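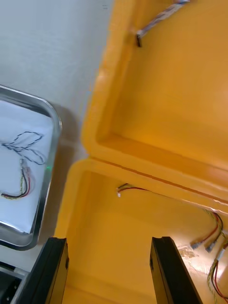

La maleta Braltine, abierta

La caja amarilla, con la tapa levantada. Por arriba baja un cable plano gris que acaba en un conector negro; en la base asoman manojos de hilos de colores con sus clavijas blancas. Hay también un resto pálido en el fondo – yo diría que de cinta o de pegamento, aunque no me jugaría nada.

Por qué la abrimos

Bralia vende la Braltine como maleta de diagnóstico «reparable en casa». Me lo creo a medias. Abrehet Gebremichael me pasó la suya en agosto, después de que dejara de encender, y con ella una hoja de montaje que dedica 18 líneas a la garantía y 2 al cableado. Ninguna dice qué clavija va con cuál.

El plástico me parece decente. Lo de dentro ya es otra cosa: conectores blancos pequeños, sin una etiqueta que yo haya encontrado, y un cable plano que pide cuidado cada vez que se cierra la tapa. En el foro de Loster aseguran que se recablea en cinco minutos. Me gustaría verlo.

Comentarios (3)

Gebru: La mía lleva dos años y ni un fallo. Exageras un poco con la hoja.

lolo_taller: ¿Probaste a marcar los cables con rotulador antes de soltarlos? Yo no, y así me fue.

Abrehet Gebremichael: Sigo esperando respuesta de Bralia. Si el sábado no han escrito, paso a recogerla.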